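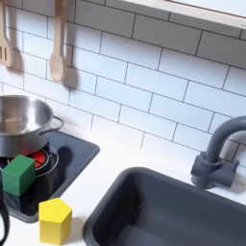

**Girnden Youth Soccer Club — Board Meeting Minutes**

Monthly meeting, July
Held in the clubhouse meeting room, Brevow Park

**1. Call to order**

The chair called the meeting to order at 7:05 p.m. A quorum was present. The field coordinator joined by phone at 7:20 p.m. and left after item 6.

**2. Minutes of the June meeting**

Approved with one correction: under item 4, "U9 boys" should read "U9 mixed." The secretary will replace the posted copy.

**3. Fall registration**

The registrar reported on the state of fall registration at close of business the day before the meeting. U8 through U12 are close to full. U14 girls has 19 players registered, which is too many for one roster at the format played and too few for two. Options discussed:

- Close U14 girls now and open a waiting list.
- Keep registration open until the regular deadline and form two teams if enough players sign up.
- Ask Drullis whether a shared second team is possible under league rules.

Motion to keep registration open until the regular deadline and to contact Drullis in the meantime. Seconded. Carried, one abstention.

The late fee was reviewed. Last season it was applied unevenly because the online form allowed families to skip the fee screen. The form has been corrected. The fee stays as it is, and requests to waive it go to the registrar in writing.

Birth certificates are still missing for several U10 players new to the club. A second reminder will go out this week. Players without proof of age on file can practice but will not be entered on a game roster.

**4. Fields**

Brevow Park, lower field: the goal area at the north end was reseeded in June and is roped off. The field coordinator asked that teams stay off it until the ropes are taken down, including for informal shooting before practice. Coaches are to move the portable goals toward the parking lot side and return them to the fence line after each session. Anchors must be in place any time a goal is standing.

Brevow Park, upper field: irrigation heads along the east touchline are sitting above grade. The town has been notified and a work order is open. Until the heads are reset, the touchline will be painted 3 yards inside its usual position. The resulting width is still within the limits for U10 and below. U12 games will be moved to the lower field or played away where the schedule permits.

Lights: the timer shuts off at 9:00 p.m. and can't be overridden from the panel. Practices booked for the last slot need to be off the field by 8:50 p.m.

Discussion followed on whether U8 practices could share one full field with U10. The present layout leaves no buffer between the two groups. The field coordinator will draw up a revised layout and send it to the coaches before the August meeting. No vote taken.

**5. Practice schedule**

The draft schedule was distributed. Changes agreed at the meeting:

- U8: sessions shortened to 60 minutes, including the scrimmage.
- U10: no change.
- U12 boys: moved one slot later to avoid overlap with U12 girls on the lower field.
- U14: Friday session dropped until school schedules are known.

Goalkeeper sessions will be held once a week, open to U10 and older, ahead of the regular team practice. Keepers should bring their own gloves. Field players who want to try the position may attend with the agreement of their coach.

Cancellation notices for weather go out by text at least an hour before the first session where possible. The thunder rule is unchanged: play stops at the first thunder or lightning and resumes no sooner than 30 minutes after the last. Coaches don't have discretion on this.

**6. Referees**

The referee coordinator reported a shortage of center referees for U12 and up. The entry-level course is full for the summer, and a second date has been requested. Youth referees who certified in the spring may work U8 and U10 games, with an adult mentor at the field for their first two assignments.

Assignments will be posted by Wednesday for the weekend. A referee who can't make a game must give 48 hours' notice so the slot can be filled. Repeated short-notice withdrawals will be raised with the referee directly before any change in assignments.

Two sideline conduct reports from the spring were closed. Both families have been contacted. The board agreed to have the conduct policy included in the preseason email to parents, with the text unchanged.

**7. Equipment and uniforms**

Sárközi submitted a quote for the fall uniform order — jersey, shorts and socks, numbered on the back only. The unit price is slightly above last year's. The supplier will hold it if the order is placed before the end of the month. Sizing samples are at the clubhouse and can be tried on during the first two evenings of tryouts.

Motion to accept the Sárközi quote and place the order when U14 numbers are settled, and in any case before the price expires. Seconded. Carried.

Ball inventory: size 4 balls are adequate. Size 3 balls are short by around a dozen and several of those on hand don't hold air. Replacements approved from the equipment line. Coaches are to return spring ball bags, pinnies and cones before new ones are handed out. Three bags remain outstanding.

**8. Fall tournament**

The club will enter the Drullis preseason tournament with U10 and U12 teams. The entry deadline falls before the August meeting, so the registrar was authorized to submit the forms and pay the fees on the club's behalf. Guest players must be listed at check-in and may not be added afterward.

U14 entry is deferred pending item 3.

**9. Other business**

- The clubhouse side door isn't latching. The key holder will call the town.
- A request to use the lower field for an adult pickup game was declined for this season on account of the reseeding.
- Team photo dates will be set once the practice schedule is final.

**10. Action items**

- Registrar: contact Drullis on shared team; send second proof-of-age reminder; submit tournament entries.
- Field coordinator: revised U8/U10 layout; follow up on irrigation work order.
- Referee coordinator: confirm second course date.
- Equipment manager: uniform order; size 3 balls; collect outstanding bags.
- Secretary: correct and repost June minutes; preseason email draft.

**11. Adjournment**

Motion to adjourn at 8:40 p.m. Seconded. Carried.

Next meeting: August, same time and room.

Minutes submitted by the club secretary. Draft until approved.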